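Posted in: Workshop Diary / Money & Planning
4 min read

27 Aug 2023

Spent the morning on the budget again. The spreadsheet has three tabs now and I only trust one of them.

Where things stand. We have the two hand-held grippers, and they do the job. What we don't have is a second pair, and the plan for February assumes one. Two people collecting in two different homes is the whole idea of the February plan. With one pair we take turns, and the folding set alone would run into spring.

I got the quote back from Preda. For another pair, with cables and a spare set of finger pads, they want $1,503 before shipping. That is more than I wrote down in June, when I was guessing. They will hold the price for 45 days. I asked whether the pads could be bought separately later and they said yes, but the minimum order is 3 sets. Pads wear out, so I put the 3 sets in the spreadsheet as a line of their own.

The place in Mundgate is cheaper for the printed parts. I could get the arms and linkages made there and buy only the pivots and electronics from Preda. On paper it saves some money. Then I have to put it all together myself, and the last time I did that I lost a week to one stiff joint. I left it in as option B.

Storage is the thing I keep forgetting. Each folding session fills up a drive faster than I expect. I put down $500 for drives and a dock. I may have to move that up if we keep the longer takes, and I think we should keep them. The short ones start too late and stop too early.

The arm itself is still the big question. The shop in Covetville has a used one and will let me come and look at it. I don't want to commit to an arm before the recordings are in decent shape. If the money is tight, the arm waits and the grippers come first. I wrote that at the top of the main tab so I stop arguing with myself about it.

Laundry is the task for this month. Shirts and other dark things on a white sheet, one piece at a time, a gripper in each hand. It's slow going and my right wrist gets tired before the left. A lighter grip would help — Preda sells one, and I have not asked what it costs because I can guess.

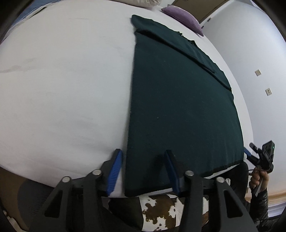 I also need to settle on cables. The ones we have are fine at a table, but on a bed you reach farther and the slack ends up wherever it likes. Longer ones are cheap. Added two, plus a bag of clips.

Travel is small. Tarnville to Covetville and back is one tank of gas if I go once, so I should look at the arm and drop off the old charger on the same trip.

To do before the quote runs out:
— ask Preda about shipping to Tarnville
— get a real number from Mundgate, in writing
— check how full the drives are
— find the receipt for the first pair

The receipt is probably in the blue folder. I'll look after supper.

Tagged: grippers, budget, folding
Contact | Copyright 2023, all rights reserved | Back to top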